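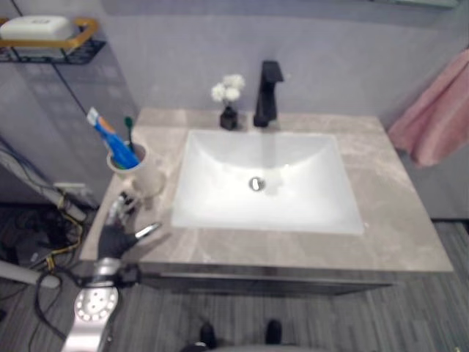 *A vanity with an undermount basin and matte black single-handle faucet, of the kind covered by the Clukovano program.*

# Bathroom vanity replacement at Clukovano residences enters second phase

16th January

The Clukovano Housing Office has confirmed that the second phase of its bathroom renewal program is under way, following the close of the first phase in December. A total of 309 apartments received a new vanity, basin and faucet during the first phase. A further 913 apartments are scheduled for the second.

The program replaces the pedestal basins installed when the residences were built. Those basins offered no counter space, and tenants had asked for many years for somewhere to set down everyday items such as a toothbrush cup, a drinking glass or a small vase. The new vanity has a marble-patterned countertop in beige-gray, a rectangular white basin fitted from beneath, and a dark gray cabinet below. The faucet is matte black and is operated by a single lever on top of the body.

Faustine Marty, head of interior works at the Housing Office, said the design had been chosen after a trial in the Sirkilard building, where tenants used two different layouts over one winter.

"The trial households were clear in their preference," Ms. Marty said. "They wanted a counter that could be wiped from one end to the other in a single pass. A basin with a raised rim collects soap and toothpaste along its edge, and the tenants noticed this within days. The undermount basin was selected on that basis."

The position of the faucet was also reviewed during the trial. It stands on the back edge of the countertop, directly behind the basin, and the space on either side has been left clear of fixtures. Tenants with limited grip reported that the top lever was easier to operate than the pair of round handles used in the alternative layout.

Installation is being carried out by Krishnan, the contractor engaged for the first phase. Work in each apartment takes two days. The old basin is removed and the supply lines are renewed on the first day, and the vanity is set in place, sealed and connected on the second. Water to the bathroom is shut off during working hours and restored each evening. Kitchen supply is not affected.

Flooring is outside the scope of the program except where the removal of a pedestal leaves a damaged area. In those apartments the bathroom floor will be replaced in full with gray wood-grain flooring. Walls behind the vanity will be repainted where the outline of the former basin remains visible. Tenants who have painted their own bathrooms in another color may request that their wall be left as it is, provided the request is made before the first day of work.

Tenants are asked to prepare the room by taking the following steps:

- Clear all items from the basin, shelves and windowsill, including toothbrushes, cups and decorative objects.
- Unplug electric toothbrush chargers and other small appliances.
- Leave a clear path from the apartment entrance to the bathroom.
- Inform the Housing Office of any existing leak, however minor.

Items may be returned to the countertop on the morning after installation, when the sealant has cured. The surface should be cleaned with a soft cloth and mild dish soap. Scouring powder and bleach-based sprays should not be used on the countertop or on the faucet, as both will dull the finish. The chrome drain may be cleaned with the same cloth. A printed care sheet prepared by Nekden, which maintains the plumbing in all Clukovano buildings, will be left in the cabinet of each completed vanity.

Luuk Van Dijk, who coordinates tenant relations for the program, said that most inquiries during the first phase had concerned storage.

"Residents ask whether the cabinet can be fitted with an additional shelf," Mr. Van Dijk said. "It can, and the fitting is free of charge if it is requested before installation. After that date the request is handled as an ordinary alteration and will take longer."

The Housing Office received 1539 responses to its survey on bathroom fixtures, which was circulated before the design was settled. Counter space was the most frequently mentioned concern, followed by ease of cleaning and the height of the basin. A lower vanity is available for tenants who use a wheelchair or who find the standard height unsuitable, and those apartments will be visited individually before any order is placed.

Rents will not be adjusted as a result of the work. Tenants will receive written notice of their installation dates two weeks in advance and may ask for one change of date without giving a reason. Requests should be addressed to the tenant relations desk on the ground floor of the Sirkilard building.

The schedule for the remaining buildings will be posted in each entrance hall once the second phase has reached its midpoint.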